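Why I turned the live updates off

Oct 23, 2024

I spent most of February making a page update itself, and I'd like that month back. The page belonged to Trilgate, a booking tool for small repair shops, and somebody had asked whether the job list could be "live". Of course it could! I love that sort of work. I had sockets open by lunchtime and little green dots blinking next to every job - it looked fantastic in the demo.

Then people started using it. The list jumped about while they were trying to click on things. A job would slide down a row just as the mouse arrived, and they'd open the wrong one. We had 800 shops on the system by then and my inbox filled up with very polite complaints, most of them from people who thought they were going mad.

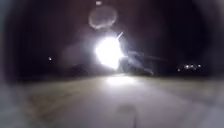

So I did what everyone does and made it cleverer. I paused the updates while the mouse was moving, then I batched them, then I added a queue for phones that dropped their connection in the back of a workshop. That last bit alone came to 766 lines (I still have the branch, I can't quite bring myself to delete it). Kobina Acheampong, who reviews most of my code, asked me how often a job changed in a typical shop. I hadn't looked. When I did, the busiest one we had changed 26 jobs in a day.

Twenty-six! I'd built a fire hose for a dripping tap.

We took the whole lot out and put in a plain check every 14 seconds, with a small bar at the top saying there are new jobs and would you like to see them. You click it when you're ready. Complaints stopped within the week, and the server bill went down too, which pleased the people upstairs at Trivivance far more than my green dots ever had. 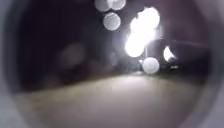 I know there are places where you need the real thing. Chat needs it, and so does anything with bidding, and I wouldn't want to edit a shared document without it. But I keep seeing teams reach for it first, before they've watched one person use the page for an afternoon, and then they're stuck looking after all that plumbing. Reconnecting is hard. Getting messages in the right order is hard. Working out what somebody missed while their laptop was shut is horrible, and I've now got it wrong in two languages.

My rule these days is to start with a refresh button and wait for someone to moan about it. On the Tranitham project we're still waiting.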